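Black rucksack, straps dangling, where do I even start packing it

2022-12-30
Posted by Veerle Dierckx

Need help quick, going away in the new year for 15 days, one bag only, plain black rucksack with the mesh bits and padded back. Have packed it three times now and every time it ends up lopsided and the straps dig in. Last go I had it all in and then the zip wouldnt close over the washbag.

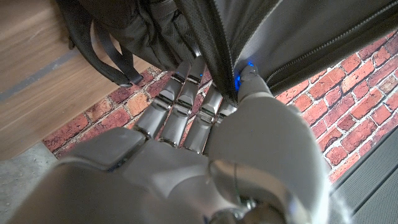

Halldóra Østergaard wants to know first whether the shoulder straps were let right out before anything went in, as a bag packed with them pulled tight never sits properly afterwards. Yes, fair point, no they weren't. Will do that.

Other things I'm stuck on:

Shoes. Bottom or top? Taking one pair of boots on my feet and one pair of trainers in the bag. Trainers at the bottom makes a hard lump right on my hips.

Loose strap ends. They catch on everything, door handles, bus seats, other people. Mum says cut them. Don't want to cut them.

Heavy stuff. Got a guidebook, charger, a tin of tea for my aunt (she insists), all quite solid. Currently at the front pocket because that was where there was room.

Not buying a new bag. Please don't tell me to buy a new bag.

Eusebio Salazar

Don't cut the straps!! Did that on an old one and then needed the length over a winter coat, no way back from it.

Roll the loose end up flat to the buckle and put a hair elastic or one of those thick rubber bands off the broccoli round it. Sorted. Or sew a bit of velcro on if you've got the time, which it sounds like you haven't.

Heavy things go against your back, middle height, between the shoulder blades more or less. Front pocket is the worst place, it pulls you over backwards and thats your digging in, right there. Tea tin, book and charger in a jumper, wrap it round them, stand the whole lot up against the padded side. Then soft clothes in front to hold it.

Trainers: sole to sole, in a carrier bag, down the side and not flat along the bottom. Stuff socks in them. Bottom of the bag wants something soft, pyjamas, spare jumper, whatever you wont need till night.

Washbag last, on top. If the zip won't go then the washbag is too big, use a freezer bag.

Before you set off put it on and walk up and down the stairs for 10 minutes. If it leans, take it all out again. Boring but better at home than at the station.

Demyd Kushnir

I just chuck it all in tbh and sit on it. Never had a problem. Except the shampoo.

Get one of the Stamar ones with wheels

Aksel Thoroddsen

Mostly agree with Eusebio, one thing to add about putting it on. Loosen both straps, bag on, lean forward a bit, then pull both ends down together and even. Doing one side and then the other is how you get it crooked, and you'll blame the packing.

If there's a chest strap do it up last and not tight. If there isn't one, a short luggage strap across does the job, I have had the same Kindgate one for years, more than 90 trips on it and the clip still holds.

Also 15 days is not 15 of everything. 2 pairs of trousers counting the ones you've got on. Wash things in the sink. Your aunt presumably has a sink.

Check the stitching where the straps join at the bottom aswell, give each a proper tug. If a thread's going, go over it with strong thread now, buttonhole thread or even dental floss. Takes five minutes and black floss you can get, or just colour it in with a marker.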